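Keeping Cut Flowers: Conditioning, Water and Storage at Home

January 2, 2024

Most cut stems that fail in the first two days fail for want of water in the stem. Age at purchase plays a smaller part than people suppose. The notes below cover mixed bunches bought from a shop or market, and stems cut from the garden. They don't cover orchids, which need separate treatment.

Before you start

Wash the vase with hot water, washing-up liquid and a bottle brush. Rinse twice. A film on the inside of the glass means bacteria, and bacteria block stems. For narrow necks, put in a tablespoon of uncooked rice with a little warm water, swirl for a minute and tip out.

Use a sharp knife or a pair of bypass snips. Kitchen scissors crush soft stems. Wipe the blades with surgical spirit between bunches. If the snips are stiff, take them apart, clean off the dried sap with wire wool and put one drop of light oil on the pivot.

Cutting and conditioning

1. Fill a clean bucket to half its depth with tap water at room temperature.
2. Remove every leaf that would sit below the waterline. Do this with the fingers, pulling downwards. On roses, leave the bark intact where possible.
3. Cut 2 cm from the base of each stem at a slant and put it into the bucket at once.
4. Stand the bucket in a cool, dark place for at least four hours. Overnight is better.
5. Arrange in the vase. Trim again only if a stem has been out of water.

Bulb flowers such as tulips and daffodils want shallow water, a hand's width at most. Daffodils release a sap which shortens the life of other flowers. Condition them alone for a full night and don't recut them before mixing.

Woody stems

Lilac, viburnum and guelder rose take up water slowly. The old advice was to hammer the ends. Hammering damages the tissue and fouls the water. Make a slanting cut, then split the base upwards once with a knife, to the depth of a thumbnail.

Stems with milky sap

Euphorbia and poppies bleed when cut. Dip the end in just-boiled water for 30 seconds, keeping the flower heads well clear of the steam. Wear gloves with euphorbia and keep the sap off the face. Rinse the blade before using it on anything else.

Drooping heads

A rose with a bent neck can often be recovered. Recut the stem, wrap the head and upper stem firmly in newspaper so that the neck is held straight, and stand it in deep lukewarm water for two hours. If the neck is brown, discard the stem.

Hydrangeas take up moisture through the petals as well as the stem. Submerge the whole head in a sink of cool water for half an hour, shake gently, recut and return to the vase. The same treatment spoils sweet peas, which mark when wetted.

Flower food

Sachets contain sugar, an acid and something to hold back bacteria. Use the quantity of water printed on the packet. Half-strength food gives the bacteria the sugar without enough of the rest. Copper coins and aspirin made no difference that I could measure in a row of jam jars last November. Lemonade made the water cloudy by the third day.

Do not use flower food in galvanised or unlined metal containers. The acid attacks the surface. Put a jam jar or plastic liner inside. 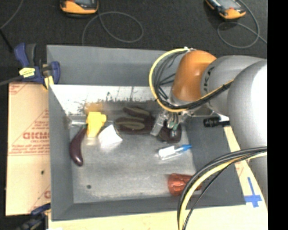 Petrică Vasiliu wrote in to object to the point about metal containers. He has kept dahlias in a galvanised pail for years with full-strength food and finds that they last as long as those in glass. Dahlias are short-lived in any case, so the difference may be hard to see. I would still use a liner, if only for the sake of the pail.

Where to put the vase

Keep it away from radiators, south-facing windowsills and the top of the television. Keep it away from the fruit bowl too. Ripe apples and bananas give off ethylene, and carnations in particular will close up within a day or so. A cool hall is the best room in most houses. At night, moving the vase to an unheated porch is worth the trouble, provided there is no frost.

Changing the water

Change it completely every second day. Topping up is no substitute. If the arrangement is tied, hold it together at the binding point, lift it out, rinse the stems under the tap and replace it in fresh water with fresh food. Remove dead flowers as they appear.

Floral foam, if you must use it, should be floated on the surface and left to sink by its own weight. Pushing it under traps air in the middle. Foam can't be reused, and doesn't belong in the compost. A ball of crumpled chicken wire, held in the bowl with waterproof tape, does the same work and can be washed and kept.

Stains

Lily pollen on cloth should be left dry. Lift it with sticky tape, then shake the cloth outdoors. Water fixes the colour. Snip the anthers off as each bud opens, before they turn powdery. Lilies are poisonous to cats, pollen and vase water included, and should be kept out of any house that has one.

For a white tidemark inside a vase, fill past the line with equal parts white vinegar and warm water, leave for an hour and brush out. Rinse well before the next bunch goes in.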